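Tapsell Publishes Results of Hand-Held Gripper Study on Household Containers

Method adds a pre-grasp check to two-handed demonstrations; data and training code to be released under the name Fluris

FLORKHOLM, October - Tapsell, a developer of training methods for robot manipulation, today published the results of a study on how robots learn to pick up everyday containers from demonstrations recorded by people. The study was carried out with the Skovby test laboratory and covers 2,449 recorded demonstrations, of which 1,313 used two grippers at once.

The demonstrations were recorded without a robot. An operator holds a gripper with two fingers and performs the task by hand at a table. A camera on the gripper records the approach and the grasp, and a second camera at head height records the table and both hands. The recordings are then used to train a control policy for a robot arm fitted with fingers of the same shape.

The question addressed by the study is narrow. Policies trained this way often reach the object correctly but close the fingers too early, or with the object too near one side. With a light container, the first finger to touch then pushes it out of position before the second finger arrives. Food tubs with a ribbed body are a difficult case, as the contact area changes with the height of the grasp.
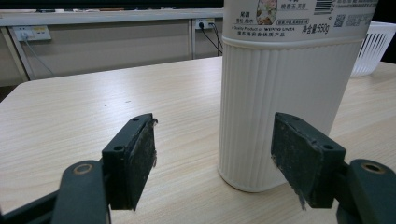 Tapsell's method, called Fluris, adds a short check before the fingers close. The policy estimates the gap between each finger and the object from the gripper view alone and corrects the position sideways until the two gaps match within a set limit. Closing is blocked until the check passes. The check needs no depth sensor and no model of the object. It is learned from the same demonstrations as the rest of the policy, using the last frames before contact as labels.

In the robot trials, the policy with the check and a baseline policy without it were given the same start positions. The trial set held 1,071 grasps for each policy. The policy with the check displaced the container before grasping less often than the baseline in all 3 container groups: ribbed, smooth and irregular. The difference was largest for ribbed containers. For irregular containers the gain was small, and the laboratory does not regard it as settled.

The check also has a cost. Grasps took longer, mainly where the first approach was already well centered and the policy made a correction that was not needed. A shorter check that can be skipped in such cases is under test.

Two-handed recordings were included to find out whether the check still works when a second gripper is at work over the same table. Here the head camera has a larger role. It shows where each gripper is in relation to the other, while the gripper cameras mostly see their own fingers and the nearest object.

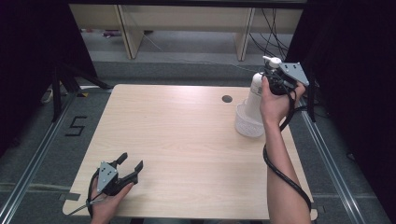 Results for the two-handed part are reported separately. Spray bottles were the hardest objects in this part - the trigger gives the container a clear front and back, and a policy that centers on the body may still take hold at an angle that is of no use for the next step. The check as published corrects position only. It does not correct rotation, and the report lists this as the main limit of the method.

Finger pads were left in use through the recording period and were not replaced between sessions. Pad wear was logged by session. The report contains a comparison of grasps recorded early and late in the period, and finds no clear effect on the trained policy. It does not test pads that have failed completely.

The Fluris release will consist of the recordings from both camera positions, the training code, the trial start positions and the pad wear log. Drawings of the gripper fingers are included so that other laboratories can repeat the trials. The two-handed recordings will follow in a second package once the time alignment between the cameras has been checked.

About Tapsell

Tapsell develops methods for teaching manipulation tasks to robots from human demonstrations. Its offices are in Florkholm. Robot trials are run at the Skovby test laboratory.

Requests for early access to the Fluris recordings may be sent to the Tapsell press office in Florkholm.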